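Listholm abre en diciembre su servicio de préstamo de ropa de cama y ropa infantil de invierno

El servicio funcionará desde el almacén de Mukley y dispone de 3.000 piezas para su primera temporada

NOTA DE PRENSA

Mukley, diciembre. La cooperativa textil Listholm pone en marcha este mes un servicio de préstamo de mantas, edredones, juegos de sábanas y ropa infantil de abrigo para hogares con niños menores de doce años. El servicio se llama Plisbridge, igual que el taller de arreglos que la cooperativa mantiene desde hace varias temporadas, y se gestionará desde el almacén de Mukley.

El fondo inicial es de 3.000 piezas. De ellas, 2.000 son ropa de cama y el resto prendas infantiles de invierno: pijamas, batas, chaquetas de punto y sacos de dormir. Todas han pasado por clasificación, lavado y revisión de costuras antes de entrar en el catálogo.

Un total de 163 hogares participaron en la fase de prueba, que se desarrolló durante el invierno pasado. Los resultados de esa fase han servido para fijar los plazos de préstamo, el sistema de tallas y las condiciones de devolución que se aplicarán a partir de ahora.

«En la prueba aprendimos que el plazo de un mes era demasiado corto», explica Houshang Taheri, responsable del servicio. «Las familias pedían prórroga casi siempre, y cada prórroga suponía una llamada y una anotación en la ficha. Hemos pasado a un préstamo por temporada para la ropa de cama y a un préstamo por talla para la ropa infantil. La prenda se devuelve cuando el niño ya no cabe en ella».

Cómo funciona el préstamo

Para usar el servicio hay que darse de alta en el mostrador del almacén o por teléfono. El alta es gratuita. Se pide un nombre de contacto, una dirección y las edades de los niños que viven en la casa. No se solicita documentación sobre ingresos.

Cada hogar puede tener en préstamo hasta seis piezas de ropa de cama y hasta ocho prendas infantiles por niño. Las piezas se recogen en una bolsa de algodón con cierre de cordón, que también se presta y que se usa para la devolución. En la bolsa va una hoja con la lista de lo entregado y las instrucciones de lavado de cada pieza.

Las mantas de felpa y los edredones de relleno sintético se pueden lavar en casa a treinta grados. Los edredones de pluma y las colchas acolchadas de gran tamaño deben devolverse sin lavar, y de su limpieza se encarga la lavandería Achterberg, con la que Listholm ha firmado un acuerdo para toda la temporada. Las sábanas y las fundas se devuelven lavadas, sin necesidad de planchar.

Si una pieza se mancha o se rompe con el uso normal, no hay recargo. Se pide únicamente que se indique en la hoja, con una cruz junto a la pieza, para que el taller la aparte al llegar. En la fase de prueba la mayoría de los arreglos fueron ribetes descosidos, cremalleras de sacos de dormir y botones de presión sueltos.

Tallas y etiquetado

La ropa infantil se ha clasificado por altura en centímetros y no por la talla impresa en la etiqueta de origen. Según Listholm, las tallas de los distintos fabricantes variaban tanto entre sí que en la prueba hubo devoluciones el mismo día de la recogida. El taller mide ahora cada prenda sobre una mesa con regla, de la costura del hombro al bajo y de la cintura al tobillo, y cose una cinta de color en el interior del cuello o de la cintura. La correspondencia entre colores y alturas está expuesta en el mostrador y se envía también con el alta.

Las mantas y colchas llevan la cinta en una esquina, con la medida de la cama a la que corresponden. Hay piezas para cuna, cama individual, cama de matrimonio y litera. Las de litera son las más escasas y se asignarán por orden de petición.

El etiquetado lo realiza el propio taller Plisbridge. Las cintas resisten el lavado habitual y la cooperativa pide que no se corten, aunque el niño se queje de que pican. En ese caso el taller puede trasladarlas a otra costura sin coste.

Una temporada de clasificación

La preparación del fondo empezó en primavera. La ropa llegó por tres vías: excedentes de tiendas que cerraban líneas de producto, donaciones de particulares y lotes retirados de alojamientos turísticos que renovaban habitaciones. Los lotes de alojamientos aportaron sobre todo sábanas blancas y mantas lisas. Casi todas las mantas con dibujos infantiles proceden de particulares.

Una parte de lo recibido no entró en el catálogo. Las piezas con tejido demasiado gastado se destinan a relleno o a trapos de taller, y las que tienen manchas fijas pero buen tejido se cortan para hacer fundas pequeñas, baberos y parches. Los retales de punto se guardan por colores en cajas y se usan para las rodilleras y coderas de los pijamas.

«La ropa de cama infantil se usa pocos años y suele guardarse en buen estado», señala Taheri. «El problema es que se guarda en el altillo, en una bolsa cerrada, y sale de allí con olor y con las dobleces marcadas. Lo que pedimos a quien quiera donar es que la traiga antes, cuando el niño cambia de cama».

Listholm recuerda además que las piezas deben llegar dobladas y secas. El almacén no acepta almohadas usadas, protectores de colchón ni edredones con el relleno apelmazado.

Consejos de conservación

Con cada alta se entrega un folleto de cuatro páginas sobre el cuidado de la ropa de invierno, preparado por el taller junto con Achterberg. El folleto recomienda lavar las mantas de pelo corto del revés, con poco detergente y sin suavizante, que apelmaza la fibra. También aconseja tenderlas dobladas sobre dos cuerdas para repartir el peso y darles la vuelta a media mañana.

Para los pijamas claros con estampado tenue, el folleto indica lavado en frío con prendas de tono parecido. Los ribetes y puños de color más intenso deben comprobarse la primera vez con un paño blanco húmedo, por si destiñen. Las prendas con puño doble se estiran a mano antes de tenderlas para que el borde no quede enrollado.

El apartado sobre almacenaje es el más largo. Propone revisar la ropa de los niños dos veces al año, con todo extendido encima de una cama grande y tres montones: lo que se sigue usando, lo que se devuelve o se dona y lo que necesita arreglo. El montón de arreglos puede llevarse al taller Plisbridge aunque las prendas no sean del préstamo, con la tarifa habitual.

Horarios y entrega

El mostrador de Mukley abrirá por las mañanas de nueve a una y por las tardes de cuatro a siete. Durante diciembre la recogida se hará con cita previa para evitar esperas. A partir de enero se podrá acudir sin cita, salvo para edredones de pluma, que deben reservarse con antelación.

Habrá reparto a domicilio para hogares con bebés de menos de seis meses y para personas con movilidad reducida. El reparto se hará en furgoneta, dentro del municipio y en las localidades vecinas, y se concertará por teléfono con el mismo mostrador. Las devoluciones pueden dejarse en el buzón textil situado junto a la entrada lateral del almacén, siempre dentro de la bolsa y con la hoja rellenada.

El catálogo se actualizará cada quince días y podrá consultarse en papel en el mostrador. Listholm prevé publicarlo también en su página web cuando termine la medición de las últimas cajas de ropa infantil.

Sobre Listholm

Listholm es una cooperativa dedicada a la reparación, el alquiler y la reutilización de textiles para el hogar. Gestiona el almacén de Mukley y el taller de arreglos Plisbridge, y ofrece cursos de costura básica y de zurcido a mano durante todo el año. Los cursos de invierno empiezan en enero y la inscripción ya está abierta en el mostrador.
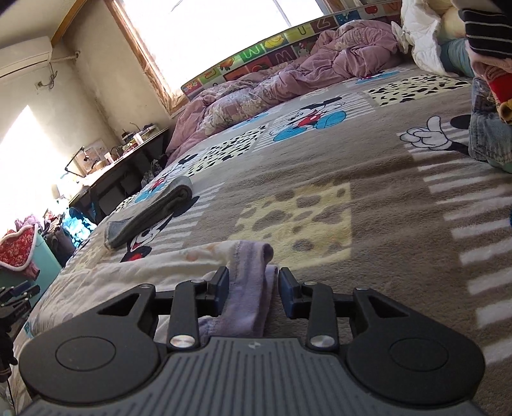

Las personas interesadas en donar ropa de cama o prendas infantiles pueden entregarlas en el almacén en el mismo horario del mostrador. Para lotes grandes se ruega avisar antes. Los medios que deseen visitar el taller o entrevistar a Houshang Taheri pueden solicitarlo a la oficina de prensa de Listholm, en Mukley, por la mañana.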